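Notebook, Fanano bench, May

08:10. Grippers out of the cabinet for the service due at 2,000 cycles. Both hand-held units are due together as they went into use together, and I would sooner keep their counts in step. Unit 8 had a complaint against it in the log: pads slipping on smooth lids, worse towards the end of a session. Unit 3 had no complaint but was done anyway.

Checked the fingers first. Play at the pivot on unit 8, left finger, could be felt by hand with the trigger released. Took the pivot screw out, cleaned the thread, put it back with a drop of the medium thread lock and nipped it up until the play went and the finger still fell under its own weight. That is the test I trust. The torque figure on the Ledesma drawing is for the old finger and leaves the new one too stiff. Somebody with access to the drawing should correct it, or at least put a note on it.

Linkages wiped down with a dry cloth. No oil on the hinges. We tried that in the winter and it crept down to the pads within a few sessions, and then everything slipped.

Pads. The facing on unit 8 is frayed at the corners and has started to lift. Measured what was left at the middle and it is still within limit, so on the face of it the set could stay on. The trouble is at the edges, where a loose fibre catches on a latch or a rim before the flat of the pad has made contact. The finger then closes skewed and the grip reading comes up late. I had put this down to the trigger spring and changed the spring last month for no gain.

09:40. Set up the lid test as per the Grenier sheet: white table, wire basket with the open side forward, teal container with the latch lid in front of it. Two units in use, one each side of the job, so that we get the handover as well as the plain pick.

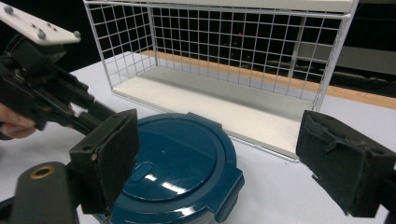

First run with the pads as found, to have something to compare against. Picks straight down over the rim were fine. Picks taken across the latch were poor: the right finger rode up on the flap and settled late. Same fault three times running, then a good one, then the fault again. Enough to be going on with. Stopped there and did not bother finishing the sheet.

Trimmed the loose fibres with small scissors and repeated the picks across the latch. Better, but a trimmed edge will fray again and the adhesive is already going, so I decided to change the pads on unit 8 and leave unit 3 alone for now.

Changing the pads, for whoever does it next. Finger off the unit first. It can be done with the finger in place but the knife ends up in the linkage. Warm the face with the heat gun on setting 2 and peel from the bottom upwards. Scrape the old adhesive off with plastic, as a steel blade scores the block and the new pad then sits on the burr. Wipe with alcohol and leave it to dry fully. Cut the new pad slightly over size, press it down from the centre outwards, clamp it between two flat blocks and trim to the edge after the clamp comes off. Trimming first is how we got the notched corners on the last set.

Clamped at 10:30 and left until after lunch.

While waiting I went over the top plates. One grey knob on unit 8 had worked loose by half a turn. Hand tight only, no tool - the plate threads are soft and we have stripped one already. If the knobs keep backing off I would try a thin washer under each before reaching for thread lock, as they need to come off for every recalibration.

13:20. Clamp off, pads trimmed, fingers back on. Closed the unit on a strip of paper at top, middle and bottom of the pad to check that the faces meet square. Tight at the top and slack at the bottom on the first try. Loosened the finger screw, reseated, tightened, and the paper held at all three points.

Recalibrated open and closed positions. The closed value has shifted compared with the old pads, as it should with new facing on. Saved under a new name and kept the old file. The Turnari script still loads whichever file is most recent by date, so do not open and re-save the old one or it will be picked up without any warning.

Repeat of the lid test: whole sheet this time, straight picks, picks across the latch, handovers into the basket. No late grip readings. One handover dropped, my own fault for releasing early.

Still open:
Pad stock down to 2 sets. Order more, same facing, and ask for a sample with sealed edges.
Unit 3 pads to be looked at again before the next block of sessions.
Torque figure on the finger drawing.
Cycle counter on unit 8 reset to zero, unit 3 not yet reset.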